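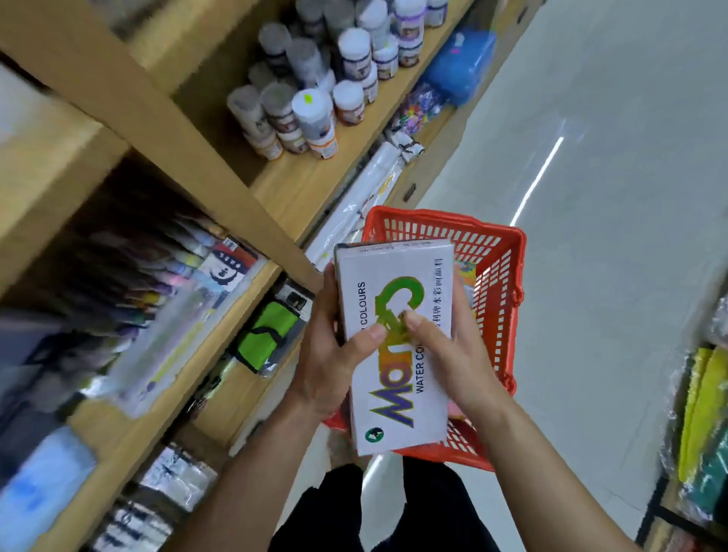 *Photo: Hasex Picture Library*

# 5. Timing and Exposure in Frame-by-Frame Animation

Frame-by-frame animation builds movement from separate images shown at a fixed rate. The animator decides two things for every image: how far the subject has moved from the previous one, and how long the image stays on screen. The first decision is called spacing. The second is called exposure. This chapter deals mainly with exposure; spacing is covered in Chapter 6.

An image held for one frame is said to be "on ones," and an image held for two frames is "on twos." Most of the short film *Lukus*, used for the exercises in this chapter, is animated on twos. Its final cut contains 3280 frames, and the exposure sheet lists every one of them, including the holds.
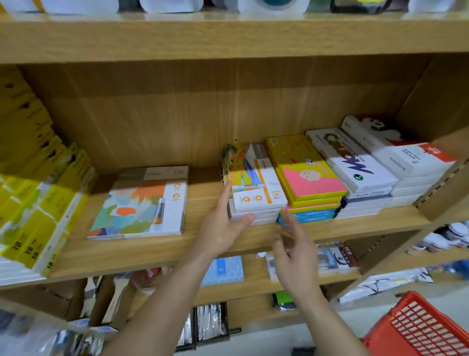
Exposure is planned before any animation begins. The exposure sheet has one row per frame and separate columns for action, dialogue, and camera. Dialogue is entered first, with each sound written against the frame where it starts. Action is then fitted to it. A change made late in the dialogue column usually forces changes in every column to its right, so the track should be locked early.

Holds need particular care. In drawn animation, a hold of 20 frames may look frozen unless a blink or a small shift of weight is added. Puppet animation tolerates longer holds when the lighting is steady. 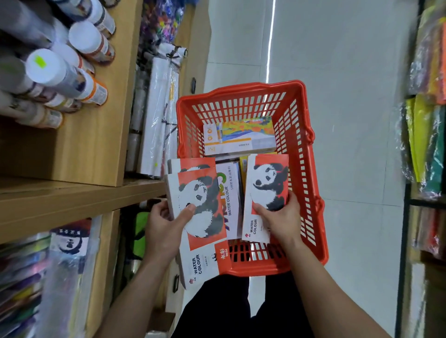

Matei, asked about the sheets for the short *Kodance*, replied that the holds were marked first and the fast actions last, and that this order saved two weeks of reshooting.

## 5.1 Reading an Exposure Sheet

Begin at the top left of the sheet and confirm the frame rate, the scene number, and the total length.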